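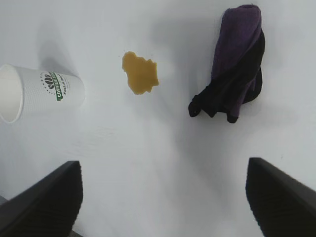 Figure 5.1 Wrist camera view of the wiping task: paper cup, spill and cloth, with the two fingers open.

Chapter 5
Comparing Grippers on Soft and Wet Tasks

In Chapter 4 we compared grippers with blocks, tubes and small boxes. These objects have one advantage for the student: they keep their shape. When the fingers close on a block, the width between the fingers tells us almost everything about the grasp. With a cloth it is different. The same cloth can be thick in one place and very thin in another, and its shape changes each time it is put down.

For this reason the present chapter uses a household task, wiping a small spill from a white table. The robot must find the cloth, grasp it, carry it to the liquid and wipe. In Figure 5.1 the cup and the cloth lie on different sides of the spill, so the arm has to move sideways before it can wipe. The cloth is bunched up, and its folds give several possible places for a grasp. Which of them is the best depends on the gripper, and this is the question we want to study.

We will compare two grippers. The first one, the Tonon, has stiff parallel fingers and a strong motor. The second one, the Gralness, has softer fingers which bend a little when they touch the table. Both are mounted on the same arm and driven by the same Hukside controller, so that a difference in the result can be given to the gripper with some confidence. The trials were planned by Přemysl Procházka in the Ondrejka teaching laboratory, and the full set has 2581 recorded attempts. You will work with a small part of it in Section 5.4.

Before you start, please think about how to measure success. A simple yes or no is easy to write down, but it hides much. Did the cloth slip during the wipe? Was liquid left at the border of the spill? Did the fingers press on the table too hard? In Section 5.2 we define a score from 0 to 4 and apply it to both grippers.

The camera also needs attention. A camera at the wrist moves together with the fingers and shows the contact area well, but a large cloth in the grasp can hide the spill. A fixed camera does not have this problem - however, it sees the contact from far away. Section 5.3 treats this choice.

What you should know already: the grasp width and force curves from Chapter 4, and how to read a controller log.

New terms in this chapter: compliance, slip, edge grasp, contact height, residue.

5.1 Where to Grasp a Cloth

A cloth can be grasped at a fold, at a corner or in the middle of a flat area. We begin with the fold.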